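Garnet Fortin had 2,000 dollars left in the equipment line and a list that came to more. She spread the quotes out on the desk at Saltthorpe and started with the grippers.

"Jundeck wants 350 for a spare set of fingers," she said.

"We have fingers," said Hooman Shokri.

"We have one set. What happens when it breaks in December?"

He didn't answer. He was scrolling through the simulator runs, which cost them a license and nothing else. Shirin Ahmadpour had asked for them before she would sign for any hardware.

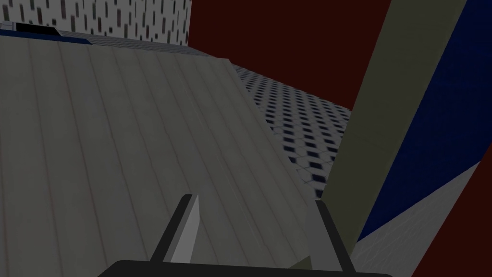
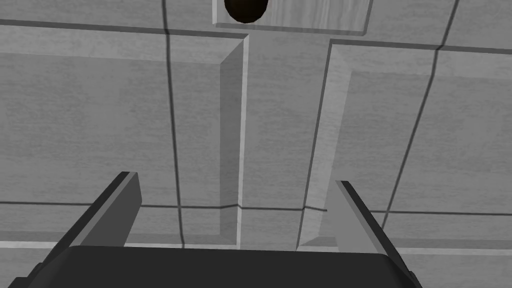 Garnet kept going down the list. The mounting plate was 50 and could stay. The second arm was out, and had been out since the first meeting. That left the question of the fingers, and whether to buy the long ones from Brusa or stay with what the model used. She leaned over to look at Hooman's screen. In both views the two fingers stood open, with gray surface showing between them.

"Is that how wide they go?" she asked.

"It's how wide they are there. I'd have to look up the limit."

"Look it up. Shirin will ask."

He wrote it on the back of the Jundeck quote. Garnet took the quote away from him and gave him a blank sheet.

"The price is only good for 11 days," she said. "I need that one clean."

He copied the note over — finger opening, maximum, check both suppliers — and went to find the data sheets. Garnet crossed out the second arm again, harder this time, and picked up the phone to call Brusa.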